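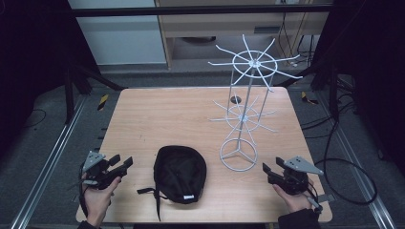 A black fabric cap with an adjustable strap, lying on a wooden table.

## How Fabric Is Woven

Cloth looks like one flat sheet. Most of it is made of threads, and the threads are made of fibers. A fiber is a very thin strand. Cotton fibers come from a plant, and wool fibers come from sheep.

A single fiber is weak. To make thread, a machine pulls many fibers into a line and twists them. The twist presses the fibers together so they cannot slide apart easily. This step is called spinning.

Next comes weaving, which is done on a loom. One set of threads is stretched tight along the length of the loom. This set is the **warp**. A second set, the **weft**, goes across it — over one warp thread, under the next. On the way back the order is switched.

Other patterns are possible. In twill, the weft passes over 2 warp threads at a time, and each row starts one thread farther along. The result is a slanted line on the surface. Denim is a twill.

**Try it:** Pull one thread from the cut edge of an old cotton rag. Look at it through a magnifying glass and untwist it slowly. The fibers will separate.

**Word to know:** *selvage* — the finished side edge of a piece of cloth, where the weft turns back.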